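Home | Shop | Care Guides | FAQ | Contact

Frequently Asked Questions: Oiling and Looking After Your Wood Table

We get a lot of mail about tables, and we love it, so please keep writing! Over the years the same questions have come back again and again, and we've gathered our answers on one page so you don't have to wait for us to get to the inbox.

How often should I oil my table?

For most homes, twice a year is plenty. If yours sits in a sunny kitchen and gets wiped down after every meal (ours does, with crumbs in every corner), you may want to add a third coat in the middle of summer. A good test is to flick a few drops of water on the top. If they bead up, you can leave it alone a while longer. If they sink in and leave a dark spot, it's time.

Which oil do you recommend for pale wood?

We sell two. Brerlow Clear is the one we suggest for pale wood, as it adds very little color. Damilano Amber is a lovely oil too, but it will warm the wood up quite a bit, and some folks are disappointed when their blond table comes out looking like honey. Try it on the underside first and look at it in daylight the next morning.

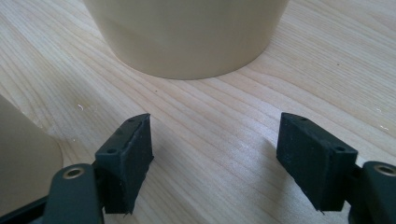 Tangen, August

A reader wrote in from a rental cottage wanting to know whether the fine lines and little dark specks in a light tabletop mean that something is wrong with it. They don't! Grain lines and small specks are part of the wood, and oil will often make them show up a touch more. Please don't try to sand them out. You'd be at it a very long time and end up with a dip in your table.

Can I leave cups and containers standing on it?

For an evening, sure. For weeks on end, we'd move them around now and then. Wood changes color slowly in the light, and anything that stays in one place can leave a paler or darker patch where it stood. Hot mugs want a coaster, always, even on a freshly oiled top.

I already have a white ring. Is it too late?

Probably not. White rings usually sit in the finish, and a little oil rubbed along the grain with a soft cloth will often lift them. Black rings go deeper and are a harder job. Send us a note before you start on one of those.

What do I do with the oily rags?

Please take this one seriously. Rags soaked in drying oil can heat up and catch fire all by themselves if they're left in a heap. Lay them flat outdoors until they're stiff and dry, or soak them in water and seal them in a metal can.

Does Sternodo wax go over or under the oil?

Over, and only once the oil has fully cured, so give it a good week.

Was this page helpful? 352 found this helpful
1224 shares | 2387 comments

Related articles
Getting Candle Wax Off a Table
Soap Finish or Oil Finish?
Caring for Cutting Boards
Why Drawers Stick in Summer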